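Robot sorting trials stopped at Drorkdale after arm fails to halt

Dec 19, 2023

Sorting trials with a robot arm at the Drorkdale workshop have been stopped after the arm did not obey a stop command and pushed its rod into the work surface. No one was hurt.

The fault came in cycle 1328 of a planned 2500. The arm was moving small plastic blocks into pairs by colour when the operator, Aitana Bravo, pressed the stop button on her screen. The arm continued for 2 seconds before she used the emergency switch on the wall, which worked as it should.

"It was a slow movement, but two seconds is a long time if your hand is there," said Ms Bravo.

Erlinda Dumlao, who is responsible for safety at the workshop, said that the stop message had waited in a queue behind other commands. The control program, Prarnley, had been updated the evening before – without the usual test of the stop function.

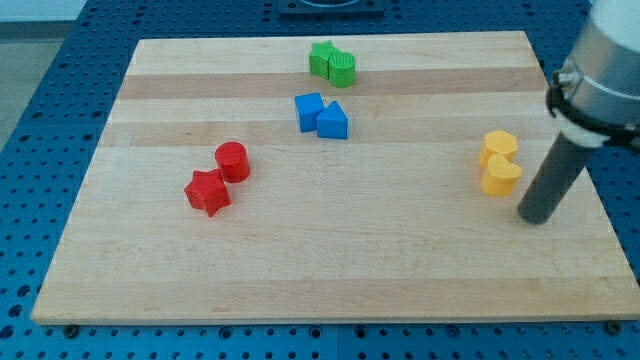

The older version has now been put back, and the trials will start again when the stop function has passed its test with the arm at low speed. Until then, all staff must stay outside the marked area while the motors have power.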